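4. Entretien et remise en état de la surface huilée

Les pièces tournées de la série Mollar (coupes, centres de table, boîtes à couvercle) sont livrées poncées et huilées, sans vernis. Le bois reste donc ouvert et demande un peu d'entretien, surtout la première année. Comptez 60 minutes de travail pour une coupe de taille moyenne, hors temps de séchage.

Matériel nécessaire
Huile dure Selteck ou huile de lin cuite
Abrasif grain 400
Chiffons de coton non pelucheux
Gants fins
Un seau d'eau

Attention : les chiffons imbibés d'huile peuvent s'enflammer seuls en séchant. Plongez-les dans l'eau après usage, puis étendez-les à plat dehors avant de les jeter. Ne les laissez jamais en boule dans une poubelle.

4.1 Préparer la pièce

1. Retirez le couvercle et posez-le à part, bouton vers le haut. Les couvercles Mollar sont ajustés à la main et ne sont pas interchangeables d'une boîte à l'autre.

2. Essuyez la pièce avec un chiffon à peine humide, puis laissez-la sécher une nuit dans une pièce chauffée normalement. N'utilisez ni sèche-cheveux ni radiateur : la loupe fend facilement.

3. Poncez légèrement au grain 400 dans le sens du fil. Sur la loupe, où le fil part dans tous les sens, faites de petits cercles sans appuyer. Dépoussiérez au pinceau sec, y compris dans la gorge du couvercle.

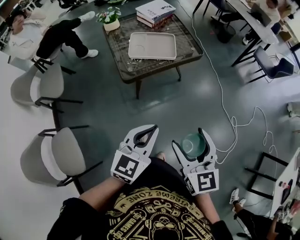 4.2 Appliquer l'huile

1. Versez un peu d'huile sur un chiffon, jamais directement sur le bois.

2. Couvrez toute la surface, intérieur compris. La loupe boit davantage autour des nœuds – revenez sur ces zones jusqu'à ce qu'elles restent brillantes.

3. Attendez une vingtaine de minutes et essuyez tout l'excédent. Une huile laissée en surface devient collante et ne durcit pas correctement.

4. Laissez sécher 24 heures, pièce surélevée sur des cales, puis recommencez. Prévoyez 3 couches en tout pour une remise en état, une seule pour l'entretien courant.

Remarque : n'huilez pas le rebord intérieur sur lequel porte le couvercle. Une goutte suffit à le coller. Si cela arrive, ne faites pas levier avec une lame. Placez la boîte au frais pendant quelques heures et tournez doucement le couvercle.

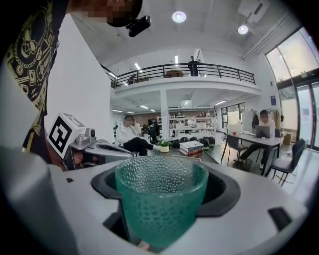
Après la dernière couche, attendez une semaine avant de remettre la pièce en service. Le bois fonce légèrement au début, puis la teinte se stabilise. Sur les couvercles en bois très sombre, la différence se voit à peine.

4.3 Emplacement

Évitez le plein soleil et le dessus des appareils de chauffage. Un taux d'humidité voisin de 60 % ne pose pas de problème à condition qu'il varie peu. Ne mettez dans la pièce ni eau ni fleurs fraîches. Les modèles Dunmore à pied étroit doivent être posés sur une surface plane, avec les patins de feutre fournis.

Pour les taches d'eau ou de cire, voir la section 5.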